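4. Setting up a new season

Before you start, make sure that the club secretary account is open. A coach account can see the fixtures but cannot change them.

4.1 Create the league

1. Open Hereck and choose Competitions, then New.
2. Type the name of the league. Do not use the name from last season, or the two tables will be joined.
3. Enter the number of teams. The smallest league is 9 teams and the largest is 30.
4. Press Save. 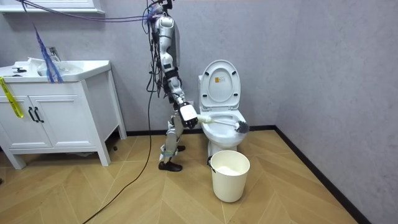 Note: If the number of teams is odd, the program gives one team a free week in every round. You can move the free week later, in section 4.4.

4.2 Add the players

1. Choose Squads and select your club.
2. Press Import and find your player list. The list can hold up to 200 names.
3. Check the dates of birth. Rows with a mistake are shown in red.
4. Press Confirm.

Caution: After you press Confirm, the old squad is removed. Export a copy first. 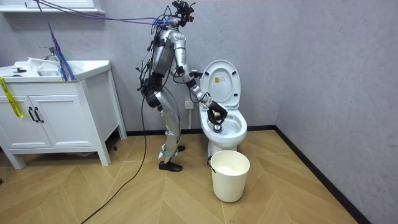 Fig. 2. Robot at the toilet, arm reaching into the bowl.

4.3 Points and postponed matches

1. Choose Rules and enter the points for a win and for a draw.
2. For a postponed match, select the match and press Hold. It stays out of the table until you enter a new date.
3. If a match is stopped after minute 67, you may enter the score as final, when your league permits this.

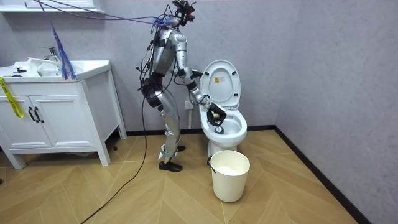

4. Press Publish. The fixtures are now visible to all clubs in the league.

Note: Clubs which use the Bronari scoreboard must switch it off and on again after publishing. The new fixtures are then loaded.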